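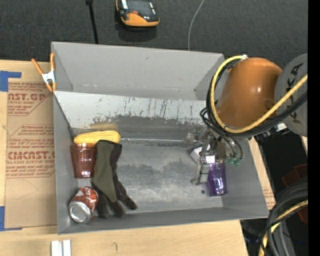
Tamsin Eldergill
Lab Instructor, Automation Technology, Fludside Technical College

AT 204 Robot Cell Practice
Handout 3: Working rules for bin picking
Revised 4th August

Read this before your first session at the cell. It replaces the February version. The part on cables is new, and the part on speed has been rewritten.

Who may do what

One student is the operator and holds the teach pendant. One student is the loader and handles the objects. The operator doesn't load and the loader doesn't touch the pendant. If you swap jobs, stop the arm first, hand over the pendant, and write the change in the log with the time.

Anyone in the room can call a stop. You don't need to be sure. The operator stops first and asks afterward.

Before power-on

Walk the full reach of the arm. The reach is larger than the bin, and it includes the space behind it.

Check that the bin is held down and can't slide when a finger catches the wall. A spring clamp on the rim is fine for light objects. Pull on the bin by hand. If it moves, add a second clamp on another side.

Check whatever is under the bin as well. Cardboard is allowed as a base if it lies flat and is fixed in place. If the base shifts, the bin shifts with it, and your taught positions are off.

Keep meters and hand tools out of the arm's reach before you ask for power. The loader checks this, and the operator checks it again.

Cables

Cables that run along the arm to the gripper need slack for the whole path, including the wrist turns. Jog each joint slowly through the range your program uses and watch the bundle the whole time. Look for three things: a loop that pulls tight, a loop that can hook the bin rim, and a connector that carries the weight of the cable.

Spare cable stays coiled beside the work area. Don't lay it across the bin or under the arm.

Objects

Use objects from the Berge set unless your project sheet says otherwise. The set mixes shapes and surfaces on purpose: clear colored cups, toy food such as the corn cob, a work glove, a crushed soda can. See-through plastic is hard for many depth cameras, and a soft glove won't hold one shape from pick to pick. Expect failed grasps with both and plan for them in your program.

Food containers must be empty and rinsed. A crushed can may have a sharp fold, so the loader wears gloves to handle it. The glove in the bin is a test object and is not for wearing.

Reaching in

No hand goes into the bin while the drives are on. This applies when the arm is paused, when it is waiting for a signal, and when an object has only tipped over. A paused arm can restart.

The order is: stop, drives off, operator says "off" out loud, loader answers "off", loader reaches in. Go back in reverse. The operator does not switch the drives on until the loader has said "clear" and stepped behind the floor line.

Speed

Run every new program in manual reduced speed until it has finished 20 picks in a row with no contact between the gripper and the bin wall. Touching the floor of the bin counts as contact too, unless your program is meant to do it. After any change to a taught point, the tool data or the bin position, start the count again.

Groups using the Dota planner should also set the wall margin by hand. The default is too small for a bin with sloped sides – the fingers clear the bottom but the gripper body may not clear the top.

After a collision

Stop and leave everything where it is. Take a photo, then fill in the Vunex incident form at the bench. Check the fingers, the fittings at the wrist and the cables before any further move. An instructor signs the form before drives go on again, even if nothing looks damaged.

Bring to the session

Your risk sheet, signed by all 4 group members
Your printed pick sequence
Closed shoes, safety glasses, long hair tied back

Groups without a signed risk sheet can watch but can't run the cell.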